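Robotics club, pre-session check. Filled in by Conall Flanagan, August, before the Sunday run. Room and simulator both covered. Comments are under each item. Anything marked OPEN stays open until Senan or I sign it.

## Room

- [x] Walkways clear, bags under the benches
- [x] Extension leads off the floor
- [ ] Fire door closes fully. OPEN

Door sticks at the top corner. Reported to the building office, no reply yet.

- [x] First aid box in date

Plasters low. Joaquim Patrício is bringing a box.

## Laptops

- [x] Chargers tested, no damaged cable
- [x] All on the same version of the simulator

Nine laptops checked. Number 7 gets hot on long runs, so keep it on the hard bench and give it a break between groups.

## Before anyone runs code

- [x] Each group has a named driver and a named stopper
- [x] Stopper knows the pause key and has used it once
- [x] Speed limit set in the shared settings file

Tomás Phelan's group had the limit commented out. Put back, and I watched them reload it. We treat the simulated arm as if it were a real one, because the code goes on to the Balunen arm at the Lonar open day and bad habits will go with it.

## Simulator task: discs and board

- [x] Arm fixed to its pedestal in the model
- [x] Gripper comes down straight over the well
- [x] Fingers stop above the board surface
- [ ] Lift height clears discs already placed. OPEN

Lift height is the one to watch. The green discs go in the right-hand row, one after another, so the arm works close to pieces that are already down. Jarlath Lynch had the travel height set too low last time and knocked the row on 9 runs out of 17. He has raised it but has not repeated the full set.
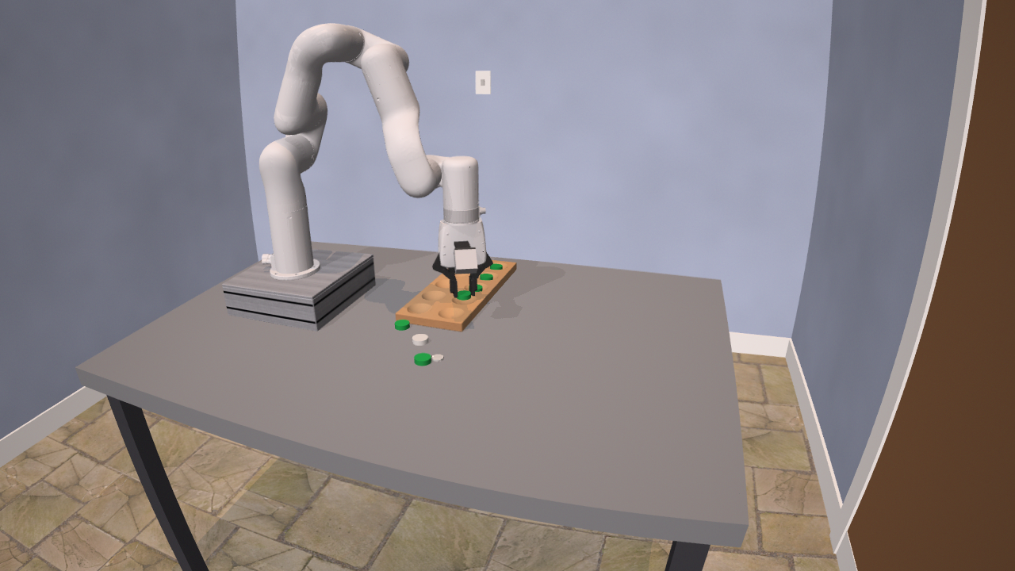
He should do the full set again before changing anything else. If a run fails, write down which well it was and leave the scene as it is until somebody has looked at it. Do not reset first.

- [x] Loose discs start in front of the board, within reach
- [x] Collision warnings switched on
- [ ] Warnings saved to the log. OPEN

They show on screen but the log file is empty. Senan Coughlan is looking at the path name.

## Closing up

- [ ] Log files copied to the Gillora drive
- [ ] Laptops shut down and locked away
- [ ] Windows closed, key back to the office

Last three to be ticked at the end of the session by whoever locks up. Initial beside each one, please.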